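**Treadmill for dogs gets a cool reception in Hirneck**

August 19, 2023

A company that rents out walking treadmills for dogs has opened its first centre in Hirneck, with claims that a few short sessions a week will bring older pets back to fitness. Local vets and trainers are not so sure.

Stinow, which already runs a small shop selling harnesses and ramps, began taking bookings for its indoor "stride room" in June. Owners pay for a block of 5 sessions, during which the dog walks on a moving belt while a member of staff watches from the side. The firm says 187 dogs have been through the door so far and that most of them "showed improved movement".

Asked what improved movement meant, the firm's manager, Ridwan Hutapea, said staff filled in a form after each visit and compared it with the one before. The form has a box for how keen the dog looked, a box for how evenly it walked and a space for notes. The dogs are not weighed, and nothing is timed except the session itself.

"We go by what we see and what owners tell us," Hutapea said. "People know their own dogs."

That may be so, but people who have just paid for a block of sessions are also rather likely to say the money was well spent. The forms are completed by the same staff who sell the next block, and Stinow would not let us look at any of them, even with the names removed.

Benedek Bognár, a vet in the nearby town of Boros, said he had nothing against treadmills as such. He has sent dogs for supervised work on them after surgery, always with a written plan and a check beforehand. His worry is with healthy-looking animals being put on a belt by staff who have not asked why they are stiff in the first place.

"If a dog of eleven has slowed down, I want to know if it's the hips, the heart or the extra weight," he said. "You don't find that out from how keen it looks." 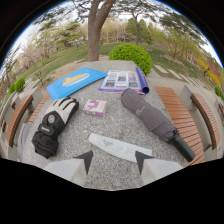 *Printed material on a granite table in the park.*

Stinow asks owners to sign a statement saying their dog is fit to exercise. It does not ask for a letter from a vet. Hutapea said that requiring one would put people off and add to the cost, and that staff would stop a session at once if a dog seemed unhappy. There have been no injuries, according to the firm, although it keeps no separate record of dogs that did not come back after a first visit.

The leaflet handed out at the counter goes further than the manager did. It says regular belt walking "adds years" to a dog's life and mentions a trial of 406 dogs. We asked where the trial was published. A week later we were told it had been an online survey of customers, sent out by the maker of the belts, a firm called Inel. Hutapea said the wording would be looked at when the leaflet was next printed. He did not say when that would be.

Some owners are happy enough. Mwajuma Muriithi takes her nine-year-old spaniel twice a week and says he sleeps better and pulls less on the lead. She has also cut out his evening biscuits and started walking him to the school and back, so she isn't certain which of the three has done it.

Sidra Ghumman gave up after two visits. Her collie, she said, spent both of them trying to get off the belt, and she was told he would "grow into it". She was refused a refund on the rest of the block, but was later offered credit in the shop.

Dezső Kovács, who has run puppy and obedience classes in Hirneck for many years, thinks most dogs in the town would do just as well with a longer route and a slower owner. Sniffing, turning, going up kerbs and stepping over roots all work muscles that a flat belt leaves alone, he said. He does concede that a treadmill could be handy for someone who can't get out much, provided the dog has been introduced to it with the belt switched off.

Stinow plans to open a second room in Boros if bookings hold up. Owners with questions about a dog's joints or weight should speak to their own vet before signing up.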